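Session 4 - getting the arm to work inside a PC

Walance workshop, April 4, 2019

Right, last time we got as far as the gripper opening and closing on the bench, so today it goes inside a computer. I picked drives for this one, and I still think it's the best job to learn on (Kenta Yoshida wanted RAM, but RAM is fiddly and you'd all hate me by teatime!).

The thing I got wrong in February, when I built mine at home, was speed. I had the approach set to 50 mm a second all the way in and kept clouting the brackets. Now I drop to 15 mm a second for the last stretch and it's a much calmer affair. 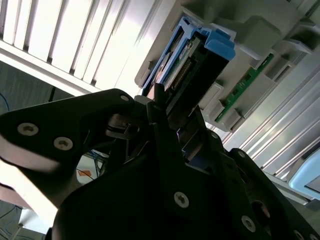 Next, your approach angle. Don't come in square just because it looks tidy on screen - the plates on our gripper are wide and the fingers are thin, so work out where the plates will end up first. I save a waypoint well outside the case, then one just short of the drive, and jog by hand between them before I let the script loose.

Cables are the other headache. They flop wherever they like, so look before every run and tuck back anything near the fingers.
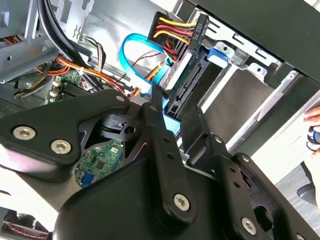 Fig. 2. Gripper fingers near the drive connector, SATA power plugged in.

For next time: save both waypoints, run the approach slowly and write down where it drifts. My script is roughly 300 lines, but yours can be a lot shorter.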